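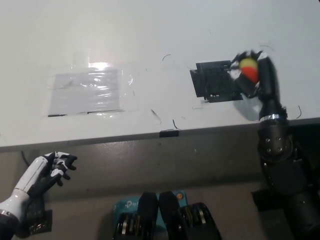 Right hand on the ball, left hand idle, fingers open.

Right hand won't let go of the ball after a stall
posted by brudberg_bench, 1 October 2019

Hi all! I've been having a great time with a two-armed setup at Talel, doing pick and place on a white tabletop, and I've hit a fault I can't shake. The right hand closes on a small ball (yellow on top, red-orange underneath in the photo) and lifts it fine. Then, maybe one run in 12, the fingers stall and the hand ignores the open command. The arm keeps following its path with the ball still clamped, so it goes straight past the drop point and on to the next move. Last week it knocked the tray off the bench.

The left hand runs the same code and has never done it. Grip force is set to 800 in the config, the timeout is 300 ms, and I've restarted everything more times than I'd like to admit. Any ideas? I love this thing and I want it to behave!

Ka-ming Choi
Ooh, I had this exact one in August and it was a fun hunt! 800 is very high for a small ball. The fingers keep pushing after they have contact, the motor driver trips on overcurrent, and from then on it drops every command until you clear the fault. Your arm controller doesn't know the hand has quit, so off it goes.

Two things to do. Bring the force down to 300 and work up from there. Then read the hand's status before each arm move and stop the arm if the fault bit is set. Please do the second one even if the first cures it, and keep your own hands off the table until it's in. If the hand is stuck shut, hit the stop, cut power to the hand and wait 60 seconds before you ease the fingers back. Don't pry them with the power on, I have the bruise!

stukeo_fan
could be the cable. mine was the cable

Oral
Agree with Ka-ming on the force. I'd also swap the left and right hands over for a day if your mounts allow it. If the fault moves with the hand, it's the hand. If it stays on the right, look at the wiring and the supply on that side. Such a satisfying test, and it costs you nothing but a few bolts. Let us know which way it goes!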